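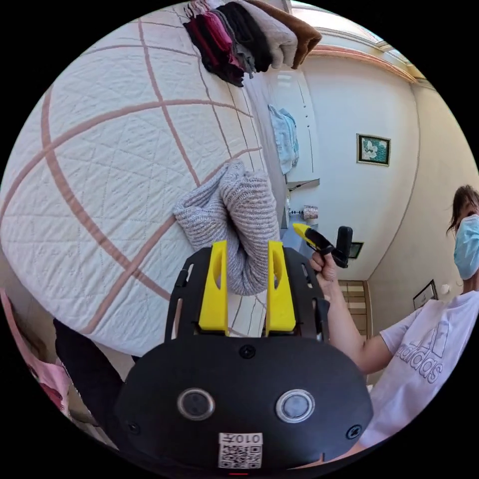
PLUTITBERG, June – Prolora, the regional sleep and bedding retailer, today announced the end of the decorative pillow. Starting this month, no bed in any of the company's showrooms will carry a cushion that has to be taken off before a person can lie down. The change follows a survey of 1,161 customers, most of whom said they move their cushions to the floor at night and back to the bed in the morning, and a good number of whom could not say why. Under the new policy, which the company is calling Tolance, a display bed gets sheets, two pillows for sleeping, and one cover, such as a white quilted bedspread with a diamond stitch and wide pink-brown stripes. A gray knitted sock left on top is considered acceptable and will not be tidied away by staff.

"We have spent a lot of years selling people things to put on the floor at 11 p.m.," said Eirlys Foulkes, head of showrooms at Prolora. "I was personally responsible for the bolster shaped like a croissant. I would like that to be on the record, and then I would like it to be off the bed."

The company's own beds had reached an average of nine cushions each before the review began. One model in the Plutitberg store had 14, arranged in four rows, and was bought by a couple who asked whether there was a mattress under there.

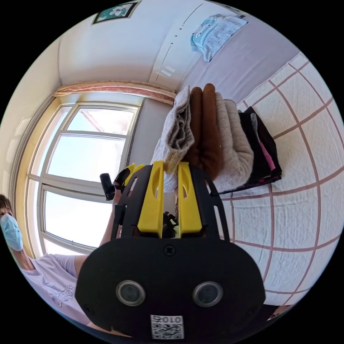 Tolance was tried first at the smaller Chantharasri branch, where the manager had already been removing cushions without telling head office. Over the spring trial, visitors to Chantharasri lay down on the beds more often and stayed there longer. Two of them fell asleep. Prolora regards this as encouraging, although the branch has asked for guidance on closing time.

The policy covers more than cushions. Bed runners, the narrow strips of fabric laid across the foot of a bed for reasons the buying department was unable to supply, will be gone by the end of the month. Trays holding two empty cups and a book in a foreign language will also be withdrawn. Throws may stay, provided they are large enough to cover an adult and have been tested on one. Ms. Foulkes has offered to be the adult.

"A bed in a shop ought to look like a bed somebody might have gotten out of," she said. "Ours looked like they were waiting for an ambassador."

Prolora will no longer order decorative cushions from its suppliers, but it does have around 500 of them in a warehouse and would very much like not to. Customers who spend $300 or more on a mattress this month may take two free of charge. Customers who spend less may also take two. Customers who are simply passing the warehouse are encouraged to make themselves known.
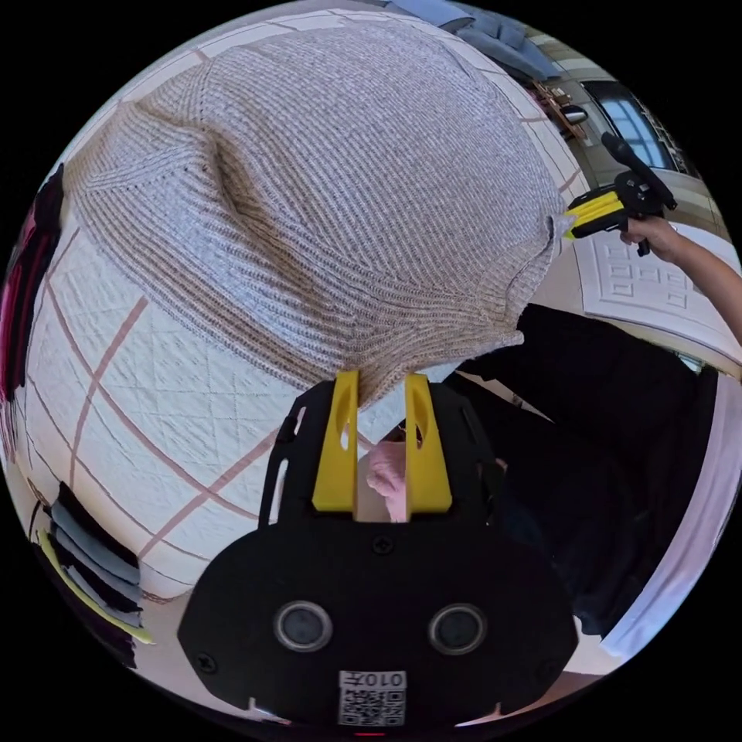

Staff have been retrained accordingly. The previous display manual ran to 192 pages and included a chapter on the karate chop, the dent pressed into the top of a cushion with the side of the hand. Its replacement fits on a card and says to make the bed, smooth the cover once, and go and help someone. The old manual is being kept at reception, where it is holding the door.

Shoppers can expect to find beds with clothes on them, too. Each store has been asked to dress at least one room the way bedrooms look on a normal evening, with the laundry not quite put away. The company tried styling these rooms professionally and found that the stylist kept folding things.

Existing owners of decorative cushions do not need to take any action. Prolora will continue to honor its five-year guarantee on all cushions sold, including the croissant, for which there has been one claim. It was chewed.

Tolance is now in effect in Plutitberg and Chantharasri, with the remaining stores to follow once their cushions have been found somewhere to go.

About Prolora
Prolora sells mattresses, bed frames, sheets and covers from showrooms across the region. It used to sell cushions. Press inquiries should be addressed to Eirlys Foulkes at the Plutitberg showroom, before 4 p.m. if a reply is wanted the same day. Interview requests may be conducted lying down.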